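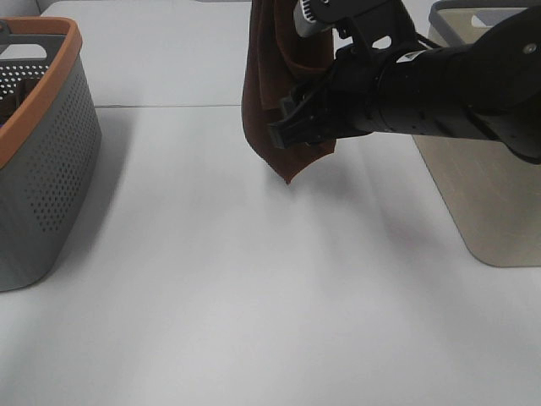
Brown towel up, gray basket on the left, beige bin on the right.

Review: Celten Lanon teleop and recording kit, after 138 towel demos

I bought the Lanon kit in October to collect laundry demonstrations for a small policy I'm training at home, and I've put enough episodes through it now to have opinions! Short version: the recording side is great, the leader handle is good once you get used to it, and the software that sorts your episodes afterward needs work.

What you get is a leader handle, a foot pedal, a sync box and a license for Willems, the recording app. Arm and gripper are on you. Mine is a black arm with a two-finger gripper, and Willems recognized it on the second try (the first time I had the wrong driver, my fault).

The pedal is my favorite part. Tap to start, tap to stop, hold for two seconds to throw the episode away. I throw away a lot of them. Cloth is miserable to demonstrate, you pinch what looks like one layer and come up with a whole wad, and being able to bin that with your foot while your hands stay on the handle saves so much time. My old setup used a keyboard shortcut and I was forever reaching over and jerking the arm halfway through a good lift.

The handle itself is light and smooth, but the trigger is stiff for the first half of its travel and then goes all at once. For blocks, fine. For a towel you want to ease the fingers closed on a fold, and I spent roughly 7 evenings learning to do that without snatching. There's a sensitivity curve buried in the settings. Turn it down before you record anything you plan to keep.

Syncing has been solid. Joint positions and video line up when I scrub through, and I haven't had a dropped stream yet.

Now the grumbling. The episode browser (they call it Tisen) wants one label per episode, so "grasp" and "carry" can't both go on the same clip unless you split it by hand. Search is slow as well, and exporting resets your filters every single time, ugh. I ended up keeping my notes in a spreadsheet.

One tip for anyone doing fabric: vary your starting pile more than you think you need to. My early batch was all neat little heaps in the same spot, and the policy I trained on it was hopeless with anything messier. I've started dropping the towels from shoulder height and recording whatever I get.

4 out of 5. I'd buy it again, and I'm hoping the next update gets to the labels.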